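18 February 2025

I came home from Cadix at 7 and I was too tired to wash the plates, so I sat down and wrote instead. All day I looked at the simulated arm. The task for this week is small: there is a little table with a tissue box, a cactus and a white mug, and the machine must take the mug and leave the other things in peace.

My mother did this kind of work every evening of her life and she never looked at her hands. For our arm, the mug alone needs many tries. Today I started 13 runs and in 11 of them it touched the cactus. In the simulation the spines do not hurt, so it does not learn to be afraid of them.

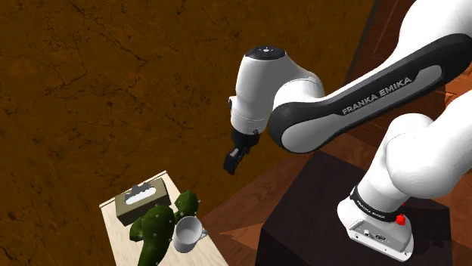 Bellwood wrote in our chat in the afternoon that I ask too much, that a machine which clears one table slowly while you sleep is already useful, and that no one needs it to be elegant. I thought about this on the bus. Maybe it is true for the night. But in a kitchen with children, I would not want to leave it alone.

In December I believed that we would have a good result on the mug by spring. Now I would say it can do part of one chore, in a room which we have drawn for it ourselves. I do not call this housework yet.

Tomorrow I will make the approach slower and try again from the handle side. I must also water my own plant, and buy dish soap.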